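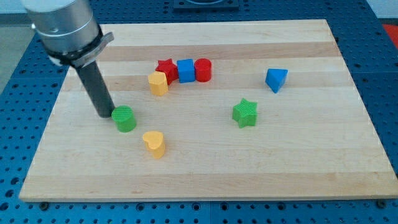
A robot arm holds its tool over a green cylinder. Eight blocks are on the board.

How Do You Test a Robot's Hand?

Picking up a block is easy for you. You probably did it before you could walk. You look at the block, reach out, close your fingers and lift. You don't think about how hard to squeeze or which way to turn your wrist.

A robot has to have all of that worked out for it. Someone has to choose what goes on the end of its arm, and someone has to find out whether that choice was a good one. This page is about how people find out.

What is on the end of the arm?

The part of a robot that touches things is called the end effector. That is a long name, so many people just say "the tool" or "the gripper." A robot arm can usually have its tool taken off and a different one put on, the way you can change the bit on a screwdriver.

There are many kinds of tools. Here are some of the common ones.

Two-finger grippers. These work like a pair of tongs. The fingers come together on both sides of an object and squeeze. They are good with boxes and other shapes that have flat sides.

Suction cups. A suction cup presses on the top of an object. A pump pulls air out from under the cup, and the air outside pushes the cup and the object together. Suction works well on smooth surfaces. If the surface is bumpy, air leaks in and the object can fall.

Magnets. An electromagnet can be switched on and off. It will lift a steel washer but not a wooden block.

Soft grippers. These have rubbery fingers that bend around an object. They are used for things that bruise or break, such as fruit and eggs.

Pointers and pushers. Some tools don't lift at all. A plain rod can push an object across a table or touch it to show where it is.

Why use blocks?

The blocks on the board look like toys, and blocks like these do turn up in toy boxes. They are useful for testing because each shape causes a different kind of trouble.

A cube has flat sides that face each other. Two fingers can close on it and both will lie flat.

A cylinder is round, so it doesn't matter which way the gripper is turned when it comes down from above. But if a cylinder is lying on its side, it can roll away.

A triangular prism is harder. If one finger is on a flat side, the other finger may be on a corner. Squeeze it and it may twist.

A heart has a point at one end and a dip at the other. If you hold it across the middle, the sides slope toward the point and the block can slide out.

A star is hardest for many two-finger grippers. It has points and gaps all the way around. The fingers have to go in the right gaps, or they end up holding two points that don't line up.

Color matters too. A camera can use color to help tell one block from another. Look at the two yellow hearts. They are the same color and the same kind of shape, so a computer told to "get the yellow heart" needs another clue. The person giving the order could say "the yellow heart next to the red star."

Crowded or alone?

Look at where the blocks are. The blue triangular prism is by itself, so there is room on every side of it. The blue cube is touching the red cylinder. A two-finger gripper could not put a finger between them unless it moved one of them first.

Kyrylo Fedoruk plans grip tests, and he likes to include both kinds. "If you only test blocks that have space around them, you get a very good score and you learn very little," he says. "Things in a drawer are never spread out like that."

A fair test

Suppose you want to compare two tools, and you try the first on cubes and the second on stars. The first one does better. Is it the better tool? You can't tell. Maybe it just had the easier blocks.

To make the test fair, you change one thing and keep everything else the same. That means the same blocks in the same places, the same arm moving at the same speed, and the same light in the room. Only the tool is different.

You also have to try more than once. Anyone can be lucky one time, and so can a robot. Yoon-hee Ban keeps the score sheets for a set of tests like this. In her tests each tool gets 18 tries at each shape. She writes down a try as a success only if the block is lifted and held for 3 seconds. If it drops sooner, it is a miss – even if it was a very near miss.

Some tests go on much longer. A tool that works well on its first day may wear out, so testers may have it open and close 1000 times and then run the whole test again.

Try it yourself

You can do a grip test at home or at school. You will need:

Kitchen tongs
A pair of chopsticks
Small objects of different shapes, such as a block, a marble, a coin and an eraser
A bowl
Paper and a pencil

Draw a table with one row for each object and one column for each tool. Put the first object on the table and mark its place with a pencil dot on a sheet of paper. Pick it up with the tongs and move it to the bowl. Do this ten times, putting the object back on the dot each time. Write down how many times it reached the bowl. Then do the same with the chopsticks.

When you have tried every object, look at your table. Which object was hardest for the tongs? Was it the hardest for the chopsticks too?

Now try it again with one eye closed. This makes it harder to judge how far away things are. A robot with only one camera has a similar problem.

Words to know

End effector: the tool on the end of a robot arm.
Gripper: an end effector that holds things.
Prism: a solid shape with two matching ends and flat sides.
Electromagnet: a magnet that works only when electricity flows through it.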